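Arvid Amundsen
20 June 2023

I promised some people in Nemberg that I would write down my experience with Nordin, the checking service for recordings made with hand-held grippers. My trial month is finished, so I will do it now. It is a long thread, sorry.

First what it is, for those who did not follow my November posts. You record a task with the gripper in your hand, you upload the recordings, and Nordin sends back a list: this one is good, this one is too short, in this one the fingers leave the view, and so on. They do not sell any hardware and they do not train anything for you. It is only the checking and the labels.

I paid 295 euros for the month on the small plan. The small plan gives accounts for up to two people. I used one and my colleague in Reltham used the other.

Our task was very ordinary: household things and one open cardboard box on a table, in a normal home. I wanted bottles, lids and other awkward shapes, with a lot of other objects in the background, as this is where our own checking was always weakest.

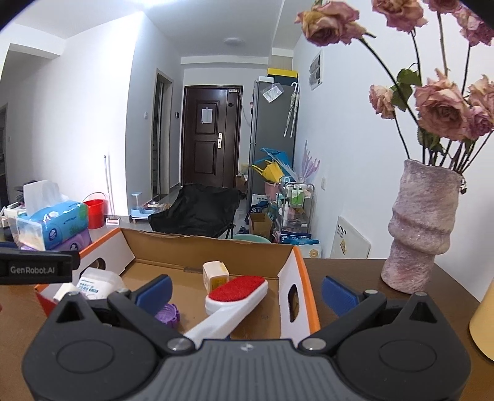 We uploaded 1935 recordings in total. The upload program is plain but it does its job. When my connection stopped in the middle, it continued from the same place next time, and I did not have to choose the files again. The first results came the next morning.

What I liked most is the short written comment with each rejected recording. Before this we used the checking tool from Githolm, and there you receive only a code number which you must look up in a table. With Nordin I could read "object let go before the hand stops" and I understood at once what I should do differently.

Long thin objects were judged well. A brush with a long handle is difficult, because you can grip it in many places and all of them look correct for a moment. The comments on these were sensible and I disagreed with very few.

See-through things were less good. Bottles in green plastic and a clear drinking glass were sometimes given the wrong name, and one time a glass was called a jar in one recording and a cup in the next. You can correct the names yourself, but you must do it one recording at a time. I asked for a way to correct many together. They answered that it is planned – no date was given.

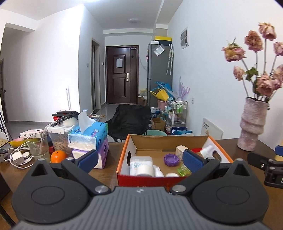
Left pad against the tissue packs, right pad just inside the box.

Objects next to the box gave us another small problem. Nordin wants to know for each recording where the "work area" is, and you draw it one time for the whole session. If you draw it tightly around the box, everything beside the box is treated as background. I drew it too small on the first day and had to ask them to run the check again. They did it without payment, which was kind, but I would prefer a warning in the program.

The manual is in English only and is written for people who already know the words. My colleague read the page about work areas three times and then telephoned me. A few drawings would help very much.

Support: I wrote to them twice. Both answers came on the same day, from a person who had clearly read my question.

Price again, as several of you asked. For one person who records now and then, 295 euros a month is too much in my opinion. For a small group that records every week it is fair, if you compare it with the evenings you spend looking at recordings yourself. I would like to see a price per recording, so that a quiet month costs less.

Will I continue? Yes, for the summer, on the same plan. In Reltham they want to try drawers and cupboard doors next, and I am curious how the comments will be when the object does not leave its place.

If you have used Nordin for cloth or for anything soft, please write to me. I have not tested this and I do not want to guess.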